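The Fludircombe Inventory

The estate came to Aitken as lot 30, contents of a two-room flat, no will, no known heirs. Procedure required that every item be entered under one of 9 categories before the flat was released to the landlord. Merike Rozīte had done 8 such flats for the firm and had never needed the ninth category, which was headed Other.

She began with the kitchen. Pans, cutlery, a kettle with a replaced cord. The value of the kitchen was set at 100, a figure the office used for all kitchens. The bedroom took longer. The wardrobe held winter coats in three sizes – none of them the size of the deceased, according to the coroner's sheet.

By noon she had reached the small things. The form allowed one line for jewelry and one for watches. It had no line for items that had been kept together.

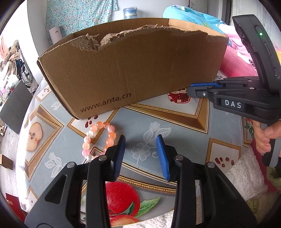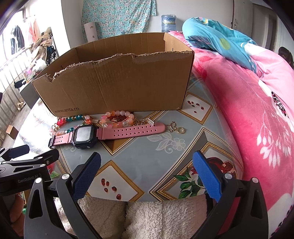 The form was wrong, Nodari said when she telephoned the office, but it was the form, and a thing with no resale value went down as a zero and did not need a paragraph. Had she found any letters?

She had found one, dated 5/9/24, addressed to the deceased and never opened. She was not authorized to open it. She entered it under Documents, sealed, quantity one.

Then she went back to the coats and checked the pockets, as the procedure required. Each left pocket contained a bus ticket to Fovach, unused, for a day in December. The sizes ran small, medium, large. She laid the tickets out in that order and looked at the years printed on them – they ran in that order too.

She turned to the ninth category, wrote "one child, growing," and initialed the line.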